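Smart Speakers Should Come With an End Date on the Box

2020-04-23
By Nerys Ifans

My mother has a smart speaker in her kitchen. It is a Ponisley, the small round one with the fabric front, and she uses it for the radio, for egg timers and for asking what the weather will do. She paid 50 dollars for it. In the first week of April she got an email saying that the voice service behind it would be switched off at the end of the year, and that after that the speaker would work "as a Bluetooth accessory."

She called me to ask what that meant. I told her it meant she would have a speaker she could play music through from her phone, if she wanted to pair it, and that the part she bought it for would be gone. She asked whether it was broken. I said no. She asked why they were allowed to do that, and I didn't have a good answer.

I have written about home gadgets for 9 years and I have a drawer full of things like this. There is a Flirkilholm doorbell that can no longer send a picture to a phone. There is a light switch that needs an app that was pulled from the store. None of them wore out. The company at the other end stopped answering, and the thing in my house stopped doing its job.

My view is simple. If a product depends on a server to work, the box should say how long the maker promises to keep that server running. It should be a date, printed where a shopper can read it, and the maker should be held to it.

We already accept this for other goods. Milk has a date. Car seats have a date. A refrigerator has a warranty with a number of years in it, and people compare those numbers before they buy. A voice assistant has a feature list and a picture of a happy family, and the question of how long any of it will last is left to a page of terms that says service may be changed or ended at any time.

The usual objection is that makers can't know. Server costs change, partners drop out, a company gets sold. I understand that, and I don't think it holds up. Companies make promises about the future all the time when a customer is big enough to insist. 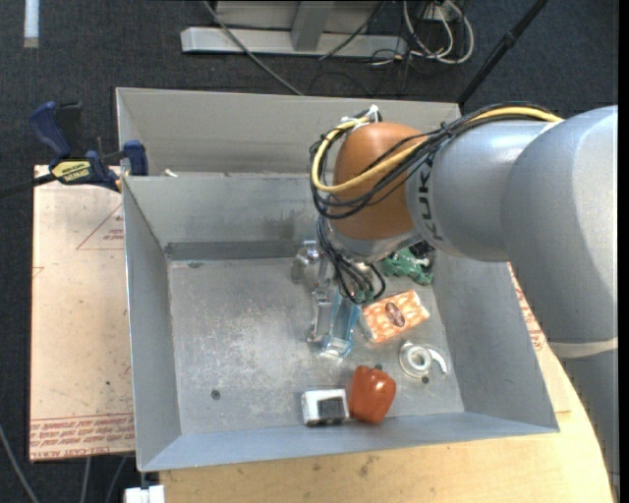

Factory equipment is often bought with parts and service terms agreed in advance.

A business that spends real money on a machine will ask how many years of parts and software it is getting, and it will want the answer in writing before it signs. A person spending 50 dollars at the electronics store has no one to ask. The clerk doesn't know. The box doesn't say. The only power that shopper has is the power to pick the other box, and that only works if the boxes carry the information.

Nia Humphreys, who repairs small electronics two towns over from me, sees the other end of this. People bring her speakers and cameras that have gone quiet, and she has to tell them there is nothing to fix. "The board is fine, the mic is fine," she told me. "I plug it in and it says it can't connect. What am I supposed to solder?" She has stopped charging for those visits.

She also made a point I hadn't thought of. When a device is dropped, the microphone in it is still there, and so is whatever software was last put on it. With the service gone, the updates go too. If the owner keeps using it on the home network as a plain speaker, it sits there for years with old software that no one is looking after. Most people have no idea. My mother certainly didn't. The email she got said nothing about security updates at all, and I read it twice.

So I would want two dates. One is for the service, meaning the talking and the answering. The other is for security fixes, and it should be later than the first. If a company can only manage one date, let it print the earlier of the two and live with the sales it gets.

How long is long enough? I would say 6 years for a speaker or a camera. That is longer than most people keep a phone, but a speaker isn't a phone. It doesn't get dropped in parking lots, and it has no battery to wear down. It sits on a counter. People expect it to go on sitting there, the way a radio does. Wumbei, which makes the thermostat in my hallway, offers 3 years from the date the model went on sale. Read that again. If you buy one on clearance near the end of its run, you might be buying a few months. The clock should start on the day the customer buys it, and the receipt should be proof enough.

I don't think this would kill cheap devices. It might make some of them cost a little more, and it would probably mean fewer new models. I can live with both. Grirkum put out so many versions of the same camera last year that I had trouble telling which one I was reviewing, and I have to assume its own engineers were having trouble keeping them all updated.

There is one more thing a maker could do, and it would cost very little. When the service ends, release what is needed for the device to work on its own, inside the house. An egg timer doesn't need a data center. Neither does a light switch. Plenty of hobbyists would take on the rest if they were given the keys, and owners who don't care for that sort of thing would at least keep the basics.

I know some readers will say you should never buy anything that needs a server. That's fine for people who follow this stuff. It is no help to someone who went to the store for a kitchen radio and came home with a speaker because that was what was on the shelf.

My mother has decided to keep hers until December. She has asked me to find her a radio with buttons, and I have started looking.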